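手作小店选修课 第四讲讲义：标题和搜索词怎么写

上周布置大家去手作平台上乱搜一通，交上来的搜索词我全看了，笑了一晚上！有人搜“蘑菇 耳环 不要太可爱”，有人搜“送给婆婆但不贵”。别觉得这些词傻，买家就是这么打字的，半夜躺在床上，想到什么敲什么。

先说我自己的惨案。我刚开店那会儿卖毛毡胸针，标题写的是“暮色森林·其三”，美得不行，挂了整整一个六月，浏览量23。后来改成“毛毡狐狸胸针 羊毛手工 秋冬外套别针”，到年底看，浏览2476。胸针还是那只胸针，照片我都懒得重拍。

所以标题的前半截请老老实实写：这是什么、什么材料做的、用在哪里。诗意的名字我也舍不得丢，放到描述第一行就好啦。

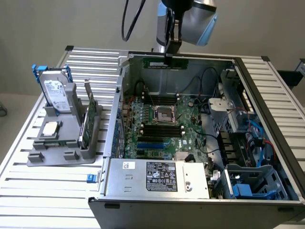 图4-1 侧板打开的台式机，机械臂夹着一条内存

再说标签。Senad Delić 在Zurnau市集摆摊卖陶杯，他的办法我很喜欢：每卖出一只就问客人一句“你会怎么跟朋友形容它？”，然后记在小本子上。他的“胖肚子杯”这个标签就是这么来的，我自己坐在家里想一百年也想不出来。

Krum Popescu 走另一条路，他在Pevetti的店里把同一款托特包上架了两次，一个标题写“买菜包”，一个写“帆布通勤包”，看哪边有人收藏。结果买菜包收藏443，通勤那边冷冷清清（他本人还挺受伤的，毕竟设计的时候想的是上班族）。平台规则不一样，有的不许重复上架，动手前先看清楚。

价格的事下一讲再细说，这里只提一句：搜索词里带“送礼”的买家，和带“便宜”的买家，别指望用一个标题全抓住。

作业：挑自己的一件作品，写三个标题，再找一位不做手工的朋友，请他凭记忆把东西搜出来，他敲的每个词都抄下来，错别字也抄。下次上课带纸质的，教室投影仪又坏了。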